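Review: Catell hand-held gripper, two-finger model

Posted October 3, 2018
By Halldóra Steinarsdóttir

Verdict: buy it if you already have somebody who can look after the recordings. Budget for spare fingers and for more staff time than the quote suggests.

We bought two Catell grippers in July for the table-clearing project at Flanora. The long-term plan is an arm that sorts tableware in a canteen kitchen. Before spending arm money we wanted to know what the job looks like from the gripper's side, and a hand-held tool with a camera on it was the cheapest way to find out. Poul Thygesen and Getachew Nigatu have done most of the recording. I handle the purchasing, so this review leans toward cost and planning.

What we compared

There were three options on the list. The first was renting an arm from Bundgaard with a gripper fitted, which came with a minimum term and a site visit we would have paid for. The second was building our own hand-held tool from printed parts. Oskari Räsänen had a design half finished and thought he could get it working, but his hours were already promised to another project. The third was Catell. It cost more than the printed version in parts and a good deal less once I put Oskari's hours in.

The Cloder catalog lists a similar tool. They could not give us a delivery date, so I dropped it.

In use

The tool is easy to learn. Getachew was making usable recordings the same afternoon the boxes were opened. You hold the body, squeeze to close the fingers, and try to move the way you would want an arm to move. That last part takes longer to learn than the squeezing. People reach too fast, and they twist the wrist in ways no arm we can afford would follow.

Most of our recordings are done on a tablecloth with a mix of pieces laid out. We started with single items and moved to crowded layouts, where pieces lie across each other. Those are slower, and they are much closer to what comes back on a tray.
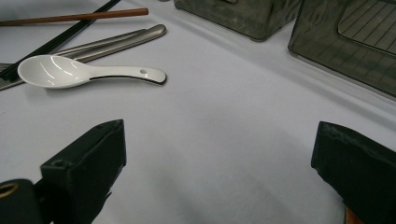
Gripper fingers at the table, with a ceramic spoon, steel utensils and chopsticks lying together.

Pieces with some height to them are simple. Flat things on cloth are the hard part. The fingers are blocky, and getting a blunt tip under a thin handle means pressing into the cloth and dragging a little. Poul gets it on the first try more often than the rest of us do. Ceramic spoons are slippery under the pads and want a slow close. Chopsticks roll, and a crossed pair usually has to be taken apart before anything beneath it can be lifted.

White on white was another thing I had not planned for. Glazed ceramic on a white cloth under our lights gives soft edges and bright spots, and Oskari had to throw out part of an early batch. We now have a second cloth in a darker color. Put one in the budget from the start. It costs next to nothing.

Wear

The fingers mark up. Ours have scuffs on the tips and small nicks along the top edge, mostly from ceramic and steel. None of this has changed how they grip so far, but I would not expect one set to last a full project. A replacement pair is 190 euros, plus shipping, and there is no discount for buying several. I have put two extra pairs in next year's budget. They come off with ordinary screws, and Getachew changes them at the bench without sending anything back.

Costs the quote left out

The purchase price was the easy part. Add storage for the recordings, which grow faster than you would guess. Add somebody to sort and label them. We had planned for this to be done in spare moments, and Oluf Arnardóttir now spends most of her mornings on it. Add tableware too. We bought a mixed lot secondhand, and it should be replaced as it chips.

Training took half a day per person. I would plan a full day, with time to go over the first recordings together before anybody makes more of them.

Support

Catell answers email within a day or so, and the answers are useful. The printed manual is thin. It covers charging and mounting the camera and says very little about cleaning the pads. We use a damp cloth and let them dry overnight.

Good points: quick to learn, fingers easy to swap, cheaper than a rented arm for finding out whether a job is possible.

Bad points: blunt tips on thin items, price of replacement fingers, thin manual.

Would we buy again? Yes, and two is the right number for a group our size - one in use and one charging. The decision on the arm has moved to next spring. I will update this page when we know which one we are getting and whether the finger mounts fit it.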